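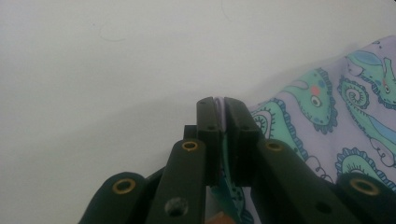
Impi Hirvonen wants to know if she really has to iron everything before it goes on a board, and adds that she has two little kids and would rather eat the iron. No, Impi, you don't. I iron the ones that come out of the dryer looking like a road map and I leave the rest. Step 9 is where the iron comes in, and you can skip straight over it if your cloth is lying flat enough to see the print.

Section 4. Getting your fabric onto the boards

By now you should have the Furnora standing upright, the shelves clipped in and the back rail screwed to the wall. If the back rail isn't screwed to the wall, please go back to Section 3 and do that. I mean it. A full Furnora is heavy, and fabric is sneaky about weight, a bit like books.

This section covers the fun part, which is taking that heap of fabric you've got in bags (under the bed? on top of the wardrobe? I've had it in both) and turning it into neat little bundles you can flip through like records. I use a lavender print with teal chameleon-type creatures all over it as my practice cloth, so when I talk about "the chameleons" below, that's what I'm on about. A print with animals on it is great for learning with, you can tell right away when you've gone crooked.

What you need

The boards that came in the flat box. There are 50 in a standard set. The big refill has 200.
A clear table, or a clean floor and good knees.
The clips from the small paper bag.
A tape measure.
The card labels.
A pencil.
Scissors for loose threads.
An iron, if you're the ironing sort.

Note: The boards have a shiny side and a dull side. The dull side grips better, so start your fabric on that one. If you forget, nothing terrible happens, the first wrap just slides around a bit and you say a word.

4.1 Before you fold

1. Empty one bag at a time. One! I know it's tempting to tip the whole lot out and have a big afternoon of it. I did that with my own stash in December and I was stepping over it until spring.

2. Shake each piece out and look at both sides. Put anything with a stain, a pin in it or a smell in a separate pile for later.

3. Wash whatever you plan to wash. Some people prewash, some don't, and I'm not getting into that argument again after the comments I got last time. My only request is that you decide once and write it on the label, so you're not standing there in a year sniffing it.

4. Let it dry all the way.

Caution: Never board damp fabric. Not even "nearly dry." The boards will warp and the inside layers can go musty, and once a board has warped it never stands up straight again. If you're not sure, hang the cloth over a door overnight and do it in the morning.

5. Trim the hanging threads along the cut ends. You don't need to trim to a perfect edge, just snip off the spaghetti.

4.2 The first fold

6. Lay the fabric on the table with the print facing down. Smooth it from the middle outward with the flat of your hands. If it's a thin one it'll want to creep and bunch up on you, so take your time, and lift it and lay it down again if you've got to. Dragging it only makes more wrinkles.

7. Find the two long finished edges (the selvages, if you like the proper word). Bring one over to meet the other, so the print is now on the outside. Don't worry if the cut ends don't match up. Shop cutting is often a bit off, and it's the long edges you want to line up.

8. Pick up the folded edge in the middle, between finger and thumb, and let it hang for a second. If you see ripples running at a slant down the cloth, your two long edges aren't level. Slide one along a little until the ripples drop out, then lay it back down.

This is the one step I'd practice a few times. Raimo Vainio told me he'd skipped it on his whole collection and then had to go back and redo the lot when every bundle came out shaped like a slice of pie. (He took it well. Better than I would have.)

9. Iron now if you want to. Low heat for anything you don't know the fiber of. I do one quick pass down the fold and call it done.

Caution: Take the board out from under the cloth before you iron. The coating on the boards softens with heat and will stick to your fabric and to your iron, and I've ruined one of each finding that out.

10. Fold in half again, long fold up to the long edges. Lay a board beside it and check the height. You want the cloth a little shorter than the board. If it's taller, make the last fold smaller, tucking the extra to the inside.

4.3 Wrapping the board

11. Set a board at one end of your folded strip, dull side down, standing in line with the short edge.

12. Fold the end of the fabric up over the board and hold it there with one hand.

13. Now flip the board over and over along the strip, pulling the cloth gently as you go. Snug is what you're after. If you pull hard you'll stretch the knits and get curved edges on the wovens, and if you don't pull at all the whole thing sags off the board the first time you take it out.

14. Stop with a hand's width of fabric left. Turn the raw end under, so it makes a clean edge, and finish the wrap.

15. Clip it at the bottom, over the tucked edge. One clip is plenty for most pieces. Big cuts like two.

Note: Please use clips and not pins. The chameleons got a row of pins once, early on, and I still find the little holes. Clips also don't end up in your foot.

Note for slippery fabrics: Satins and linings will try to slide off the board while you're flipping. Lay a sheet of tissue paper on the strip before you start and roll it in with the fabric. It's fiddly, and you will want a cup of coffee afterward. If tissue doesn't help, roll that piece around a tube instead and stand it in the tall bin at the side.

Note for tiny pieces: Anything shorter than your forearm isn't worth a board. Fold it into a square and drop it in the scrap tray. Mathis Chauvin boards every last scrap on boards cut down the middle, and they do look adorable, but he has far more patience than I have.

4.4 Labels

16. Measure before you wrap, write it after you wrap. I keep the number on a sticky note on the edge of the table while I'm flipping, otherwise it's gone out of my head by the second turn.

17. Write these on the card: how long the piece is, how wide, washed or unwashed, and where you bought it. I also add what I meant to make out of it, which makes for some sad reading later on.

A card of mine might say: Chameleons, lavender. Washed. Lurine. Pajamas???

18. Slip the card under the clip with the writing facing out.

If you cut into a piece later on, cross out the old length and write in the new one right then, with the scissors still in your hand. I've planned an entire skirt on the strength of a label that was lying to me.

4.5 Loading the shelves

19. Start with the bottom shelf and put the heaviest bundles there. Denim, canvas, fleece, curtain stuff.

20. Stand the bundles on their short ends with the fold facing you and the clip toward the floor. That way you get a nice smooth stripe of each print and the clips don't catch on each other.

21. Leave enough room to slide your flat hand in between the last bundle and the side of the shelf. When it's packed too tight you pull out one and three come with it.

22. Sort them however your brain works. I go by color, so the lavenders sit between the blues and the pinks, and anything with two strong colors goes by its background. Santeri Ikonen sorts by what they're for and has a shelf just for pockets. Both are fine. Try one way for a month before you change it.

Caution: Keep the unit out of direct sun. Purples and pinks fade along the front fold, and you won't notice until you open one out and there's a pale stripe right across the middle. If the window can't be helped, hang the cover that came with the unit, or turn the bundles around every so often.

4.6 If something's not right

The bundle leans. Your strip was crooked before you started wrapping. Unwrap it and go back to step 8.

The cloth bulges in the middle. There's a fold hiding inside. Usually it's the far layer, which has bunched up under the near one where you can't see it. Open the strip out, smooth the underneath layer first and then the top.

The board shows at the top. That's normal, and it gives you something to grab. If it's more than a thumb's width, make your second fold bigger next time.

The board has disappeared entirely. Fabric's too tall. Back to step 10 and tuck the extra in.

The clip leaves a mark. Slip a scrap of cotton under the jaws. Velvet and anything with a pile always needs this.

You've run out of boards. Happens to everybody. Any stiff acid-free card will do for a while if you cut it to match one of ours. Don't use old shipping boxes, the brown rubs off on pale fabric over time.

Once your first shelf is full, leave it overnight and have another look before you start on the next one. Anything that's going to slump will have slumped by then. Section 5 covers the tall bin and the scrap tray, and you'll need the short screws for that, so don't put the little bag away yet.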